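Petkov Community Pantry moves to tray packing

The Petkov Community Pantry has changed the way it prepares personal care and grocery parcels for local households. From February, items will be sorted into shallow blue trays at a central table before they are packed, replacing the mixed cartons used at the former Ruso Street site.

The pantry prepared 219 parcels last month and expects to handle up to 140 more as the service extends to the Clillov district. Under the new arrangement, each tray corresponds to one household order. Small boxed goods are laid flat in the tray and checked against the order sheet. Cans and other upright items are kept beside it until the contents have been confirmed.

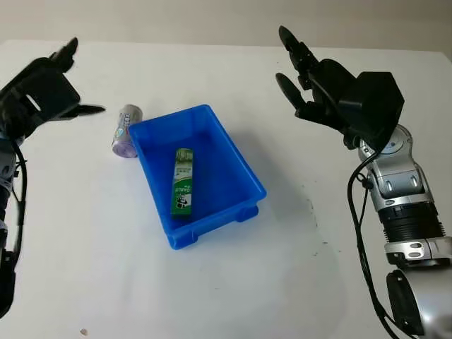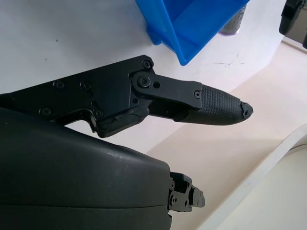
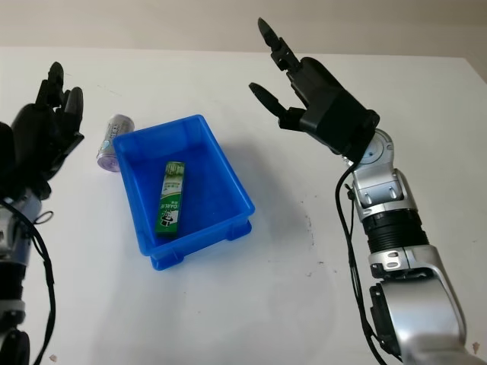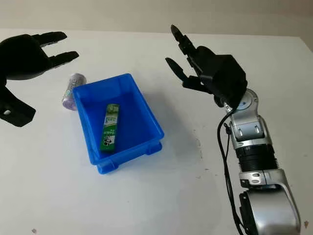
Collection hours

Parcels may be collected from the Flarix Centre between 2 p.m. and 5 p.m. on weekdays. Households that are unable to attend in person may nominate another adult, who will be asked to provide the order number at the counter.

Program coordinator Jasmina Dumitrescu said the pantry had received a number of reports of missing small items over the winter. "A tube or a packet is easily overlooked at the bottom of a large carton," she said. "Our staff can now see the whole order before it is closed."

Donations of unopened toiletries and canned drinks remain welcome. Organizations wishing to donate more than 100 items at one time are asked to contact the office in advance so that storage space can be arranged.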